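Search tips Search Go

Garage and shed sort-out: odds and ends that work

Last updated Wednesday, June 5, 2024

Quick one, typing this between jobs. People keep asking for the shed list so have put it all on one page. In no order. Will add more when I get a minute.

Before you start

Pick a dry day. Everything out on the grass, all of it, even the stuff at the back you've been pretending isn't there. Sheet down first or you'll be finding screws with the mower till autumn.

Sort by what it's for, not by size. Plumbing together. Electrics together. Painting together. Mixed tubs of "small things" are how you end up buying a fourth packet of rawlplugs.

Don't buy storage until you've sorted. I bought 13 plastic tubs in January, all the wrong depth. Half of them went to my sister for the kids' Lego.

Screws and small bits

Jam jars are fine but lids rust. Wipe a smear of vaseline round the thread and they come off every time.

Screw one to the outside of the lid with a bit of hot glue. Saves squinting at labels. Old trick, my dad did it, his are still stuck on.

Ice cube trays for washers while you're taking something apart. Fill them in order, left to right, then work backwards putting it together. Move the tray out of reach of the cat.

Odd screws: one tub, just one. When full, tip it on newspaper, keep the good brass ones, scrap the rest.

Magnet in a sandwich bag for dropped screws. Sweep it over the floor, turn the bag inside out, screws are in the bag and off the magnet.

Paint

Store tins upside down only if you trust the lid. I don't. Hammer it shut with a bit of wood across the top, then keep upright on a tray.

Write the room and the date on the side, not the lid. Lids get swapped.

Less than a quarter left? Decant into a jar right up to the top. Less air, less skin.

Emulsion can't take frost. Bring it indoors over winter, under the stairs is ok. If it's gone lumpy like cottage cheese it's had it.

Roller between coats: wrap tight in a carrier bag, squeeze the air out, overnight is fine. Longer and it starts to smell.

Tools

Spades and forks off the floor. Two nails in a batten, handle up or down doesn't matter, just off the concrete.

Rust on hand tools: wire wool and a drop of oil. Bad rust, soak overnight in white vinegar, rinse, dry it PROPERLY, then oil. Skip the drying and it's orange again by breakfast.

Bucket of sharp sand with a splash of oil in. Stab the trowel in and out a few times when you come back from the garden. Cleans and oils in one go. Keep a lid on it.

Chisels: keep the plastic caps. If you've lost them, bit of old hosepipe slit down the side does the same. Works for saw teeth as well.

Draw round each tool on the board with a marker. Looks fussy but you can see what next door has still got of yours.

Batteries out of anything you wont use till spring. Cordless packs want to be indoors, part charged.

Shelves

Heavy low, light high. Obvious, and yet.

Mine are from Florkska, the flat pack ones, 75 cm wide. Fine for tubs and paint. They bow with anything heavier so I put a batten under the front edge, glued and screwed, no bow since.

Fix to the wall. Always. One bracket at the top is enough to stop it going over.

Leave a hand's width between the bottom shelf and the floor so you can get a brush under.

Dayana Barrera wrote in to say she puts old lino offcuts on her shelves, wipes clean, tins slide in and out. Tried it, good. Cut it a touch short or the edges curl.

Dust and powder

Cement, plaster, filler, grout. All of it pulls damp out of the air. Bag inside a bag, roll the top down, peg it, then into a lidded tub. Never straight on the floor, concrete sweats.

Part bags go hard quicker than you think. If it's lumpy and the lumps crush in your fingers, ok for bedding a post. If they don't, tip.

Wear a mask when you sweep. Better still dont dry sweep, damp sawdust scattered first and then brush towards the door. Brings the fine stuff with it.

Mixing buckets: swill straight away, brush round, outside, NOT down the drain. Let it settle, pour the clear water off, bin the sludge once it's hard.

Metal containers

Metal beats plastic for anything heavy or rough. Broken brick, rubble, offcuts with nails in. Plastic splits at the corners first winter.

Sloping sides are easier to scoop out than straight ones, the shovel runs up instead of jamming. Worth paying for.

Chalky white crust: let it dry, stiff brush, then a plastic scraper. Leave the wire brush for bare steel. If it won't shift, warm water and vinegar on a rag, ten minutes, wipe, rinse, dry. Do a small patch first if there's any sort of coating.

Check seams and corners. That's where the grit sits and where rust gets going. Old toothbrush.

Stand it on battens if it lives on the floor so air gets under.

Don't drag. Lift, or get somebody on the other end. Dragging takes the finish off underneath and you never look there. 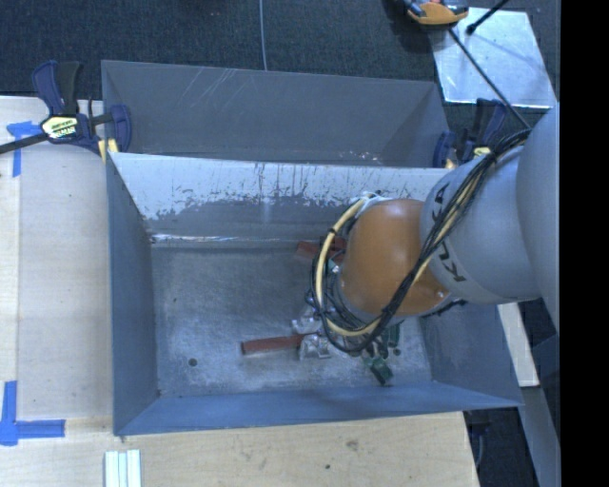
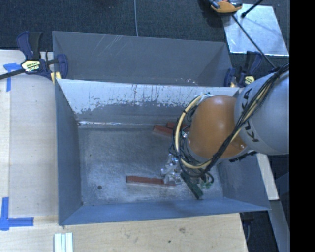 Grey metal bins with sloped sides. White streaks like these on the inside wall are the sort to brush off dry first.

Floor

Sweep before you mop, sounds daft but people don't. Oil patch: cat litter, grind it in with your boot, leave overnight, sweep up. Repeat if it's an old one.

Mark where the car door opens with tape before you put shelving up. Ask me how I know.

Carpet offcut inside the door. Shake it out on Sundays.

Labels

Masking tape and a fat marker. The fancy label maker ran out of tape in week one and the refills cost 10 quid. Masking tape it is. Label the front and one end, tubs get turned round.

Still to add: hosepipes, bikes, what to do with 4 half tins of creosote substitute. Council tip takes paint here but check yours, some want it dried out with sawdust first, some wont take it at all.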